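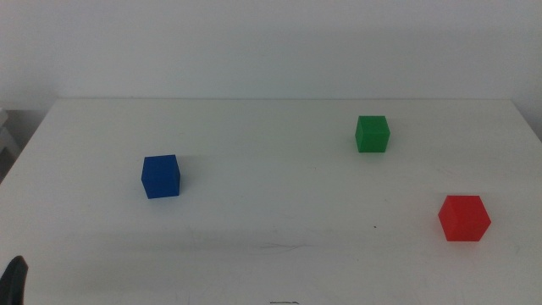 Three cubes on the white table.

Sorting a parts drawer by something other than size
August 10, 2023

For six years my small hardware lived in a 36-drawer cabinet sorted by diameter and then by length. The scheme looks correct on paper. M3 sits left of M4, M4 sits left of M5, and the short ones are above the long ones. In use it was slow, and last December I started keeping a log to find out where the time went.

The log was a text file next to the bench. Each time I opened a drawer I typed the drawer code, what I was after, and whether I got it on the first pull. I stopped at 900 entries. The first-pull rate was poor for screws, worse for washers, and close to perfect for springs, which I had never sorted at all. The springs were in one deep drawer, and when I needed a spring I went to the spring drawer and dug.

Most of the misses came from one pattern. I was rarely looking for a screw. I was looking for a screw, a nut, a washer and sometimes a standoff, all the same thread, and the four were in four different columns. Kamlesh Rana, who fixes sewing machines and has less patience than I do, had already told me this over email. His cabinet is sorted by job. One drawer holds everything for a bobbin case, another everything for a foot pedal, and he accepts that the same screw appears in five places.

I did not go that far. Duplicates bother me when it comes time to reorder. The compromise was to sort by thread first and put every M3 item in one column, regardless of what it is. Inside the column, the top drawer is the full mixed kit for quick work, and the drawers under it are bulk stock.

Labels took longer than the sorting. I tried the Undik tape first. It printed cleanly but lifted at the corners on the textured drawer fronts. The Hovley card inserts slide into the existing slot and can be replaced without scraping, so those stayed. Text is the thread in large type and the contents in small type beneath. I left off the lengths. A caliper is on a hook beside the cabinet and I check anyway.

Color coding was the part I had doubts about. Hanneke Van Loon uses four colors in her print shop and swears by them, but she has staff who need to put things back in the right place. I work alone. I settled on color for material only: blue for stainless, plain card for zinc, and nothing for brass, as there is only one brass drawer and it is obvious.

Overflow is still unresolved. I bought 3000 M3 washers from El Idrissi when they cleared their shelves, and no drawer in this cabinet will hold them. They are in a coffee tin on the floor. The tin has a Hovley card taped to it.

I restarted the log after the change, same format. The early entries look better for screws and nuts. Springs are unchanged and I have left that drawer alone. Next on the list is the electrical side, where the crimp terminals are still in the bags they came in.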